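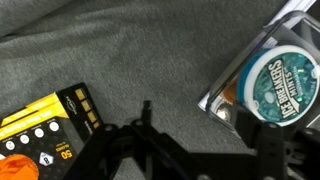 The gloves and the mints on the gray felt-like cloth.

E-mail this story
Print this story

Inventory

by Nives Caruso

Item one on the intake sheet was a box of disposable gloves, size unstated, orange. Csaba Farkas wrote "50, opened" in the quantity column and then sat looking at the word opened.

"You can't put 50 and opened," said Etelka Sárközi from the other bench. "If it's opened, it's 50 less whatever was taken."

"The box says 50."

"The box said 50 when it was sealed."

He crossed out the number and wrote "box, partial." The form had no code for partial. It had codes for intact, damaged, soiled and missing, and a line for remarks which the software in Danderthorpe cut off after 100 characters. Csaba entered the code for damaged, although the box was sound, and used the remarks line to say that the box was sound.

The effects had belonged to Yevhen Pavliuk, who had worked in the clock repair shop at the end of the corridor and had left in March without collecting his bench contents. The procedure for unclaimed bench contents was four pages long. Contents were to be laid on felt, to prevent rolling. They were to be listed from left to right. Containers were to be listed before the things they contained, and the things they contained were to be listed without being removed, unless removal was necessary for identification.

Item two was a clear plastic container with rounded corners.

Item three, inside item two, was a round tin of mints. Csaba copied the brand from the lid. He had seen Pavliuk offer the tin to customers while he explained that a movement could not be saved. He did it the same way each time. The lid came off, the tin was held out at chest height, and when the customer had taken one he gave the price of a replacement. Few of them argued with a mint in their mouths.

"Is there anything in it?" Etelka asked.

"It's a container in a container. I'd have to remove it to open it."

"Is that necessary for identification?"

"It says mints on the lid."

"Then no."

He wrote "mints, tin, contents not verified." He tilted the plastic container slightly and put it back at the angle at which he had found it. The procedure did not mention tilting.

Item four took longer. It was small, silver and rounded, and it lay at the bottom of the container, beneath something orange-brown that would be item five. Csaba held the lamp over it. It could have been a cap or a case back. It could have been the winding crown from the Magyar wall clock that Mỹ Khương had brought in for her father and asked after every week through the winter, until Pavliuk told her that the part had been lost and gave her a mint.

Etelka came over and stood beside him.

"Removal would be necessary for identification," she said.

"Yes."

"And if it's identified, it isn't his."

"No. Then it goes on the other form."

The other form was two pages. It required the name of the owner, a telephone number and a signature. Csaba took one from the tray and squared it against the edge of the felt. He pulled an orange glove from the box, and then a second, and corrected nothing in the quantity column, because partial still covered it.

He moved the tin first.

Print | E-mail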